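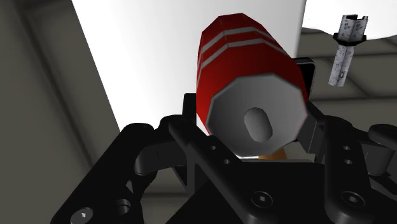

Figure 4. Red cylinder with a light grey end cap and two pale grey stripes.

4. Setting Up Your Parts Library in Nimri

Welcome back! If you've come straight from Section 3, you already have Nimri installed and your account signed in, so pour yourself something nice and settle in, as the library is the part of the program you'll be visiting every day from now on. It holds every model, material and label your shop uses, and a bit of care now will save you a good deal of hunting later in the year.

Before you begin, please make sure you have your Ulix license code handy (it's in the welcome e-mail) and at least 48 GB of free space on the drive you plan to use. The starter library comes with 2,246 models, and they do like to spread out once the previews have been made.

4.1 Creating the library

1. Open Nimri and choose Library, then New Library, from the menu at the top left.
2. Type a name. Plain names work best, such as "Workshop" or "Front Office." You can change it later, but anyone who shares the library with you will have to open it again.
3. Pick a folder. A drive inside your computer is a much happier home than a USB stick.
4. Enter your license code and click Continue.
5. Leave the Starter Models box checked if this is your first library, and click Create.

The first build takes a while, and the progress bar tends to sit at 40 percent for longer than you'd expect. Please be patient with it and let it finish.

CAUTION: Do not close the program or let a laptop go to sleep during the first build. A half-built library can't be repaired and will have to be deleted and made again.

4.2 Bringing in your own models

1. Click Import and choose the folder that holds your files. Folders inside that folder are included.
2. Look over the list and uncheck anything you don't want. Old drafts have a way of sneaking in here.
3. Choose your units. Nimri remembers your last choice, so do check this each time, especially if you trade files with people who work in inches.
4. Click Bring In.

Note: Models with fewer flat panels on their curved surfaces load faster and take up less room. If a round part looks a little faceted on screen, you can raise the Smoothness setting for that part alone and leave the rest of the library as it is.

4.3 Labels and colors

Every model can carry as many labels as you like. Dario Donati, who wrote the first edition of this guide, kept 292 of them and swore he used each one, though most of us get along very well with far fewer. To add one, right-click the model, choose Labels, type the word and press Enter.

Changing a part's color in the library changes it in every drawing that uses that part. If you only want a new color in one drawing, make the change from the Flusia panel (see Section 6).

CAUTION: Deleting a label removes it from all models at once, and Undo will not bring it back.

4.4 Sharing through Dotanow

1. Open Library, then Share.
2. Sign in to Dotanow and enter the e-mail address of each person you'd like to invite.
3. Choose View Only or Can Edit for each one, and click Send.

Invitations can be sent again from the same window if one goes astray.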